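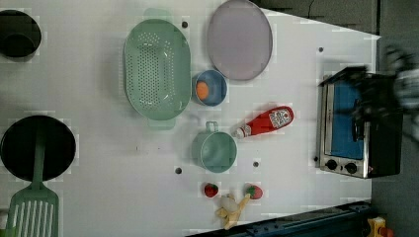

Yuzhen Long joined the Gallbridge studio in April as a layout artist on Fluline, an animated feature about a lighthouse keeper's daughter. Shot 15 showed the keeper's breakfast table. For scale she used a toy banana, partly peeled, and a mint-green cup with a loop handle. The shot ran to 93 frames.

Home | Stories | Archive | Contact

The director, Stöcker, rejected it at 18 frames. The light fell from the wrong side. She moved the lamp and sent the file to render again.
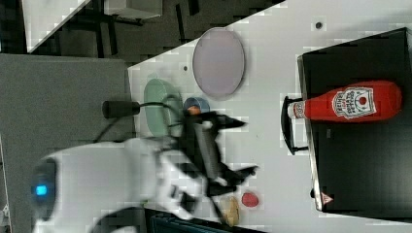
Second pass

The queue stood at 788 jobs. At four in the morning Grindus, the render server, returned the shot with the daughter missing and her shadow intact. Yuzhen checked the layers. All were switched on. 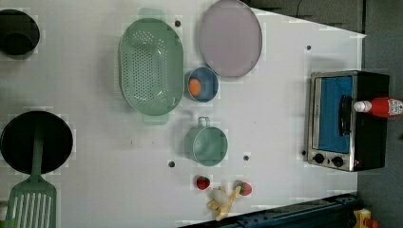
Delivery

Stöcker watched it twice and approved it. Yuzhen logged the fault and closed the file. On her monitor the shadow went on eating.

15 shares | 18 comments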